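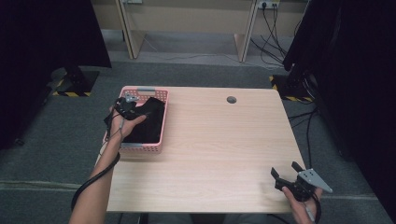 A reader from Mai reckons folding is a waste of a good evening, and that anything black can live in a heap in the basket until it's needed. I put this to the woman I'd come to see at Nurnulon, and she laughed so hard she had to put her tea down.

"Until it's needed!" she said. "And then you're late for work, going through a heap of black things, and every one of them feels like the top you want and comes out as leggings."

She teaches the home basics evenings at Nurnulon (folding, mending, a bit of ironing if people beg) and she's been at it for 10 years. I've written about her classes in the Soltach newsletter before, but I'd never sat down and asked her about washing. I'm a heaper myself, I should confess, so I was on the reader's side when I walked in.

Why all the fuss over black, I asked?

"You can't see the seams," she said. "With a striped shirt your eye does half the work. With black you've got to find the shoulders with your fingers, so I get people to start with one piece on a bare table. Just one! They always want to tip the whole load out." 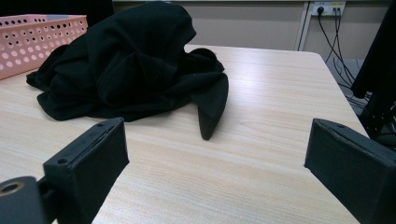 *Black cloth on the pale tabletop, lint specks and all.*

We got onto lint, which is a sore point at my place. She turns black things inside out and keeps them well away from the towels, and she doesn't own a lint roller. "Damp rubber glove, a couple of swipes. Done." I tried it when I got home and it's pretty good, though the dog hair on my good jumper put up a fight.

Her rule for the basket is that it gets emptied the same night it's filled. She was strict about this, stricter than I expected from somebody who keeps her clean socks in a salad bowl.

"Once clothes have sat in there two days they're part of the furniture. You start putting your keys on them."
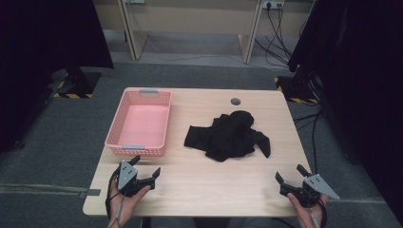 *Nothing left in the basket, and one crumpled black garment to find the shoulders of.*

And does the basket itself matter? I thought she'd wave that one away, but no, I got a good long answer. She likes holes in the sides for the air, a rim that doesn't dig into your hip, and handles you can hang on to going down the back steps. Colour she leaves up to you, although she did say you'll never lose a black T-shirt in the bottom of a pink one.
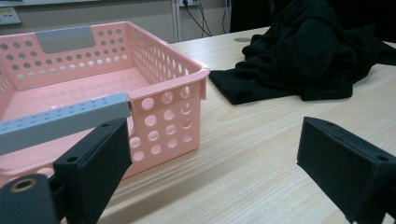
*Grey handle with raised bumps, pink rim, plenty of holes.*

The next round of evenings at Nurnulon is five weeks long, and she says heapers are welcome. I've put my name down.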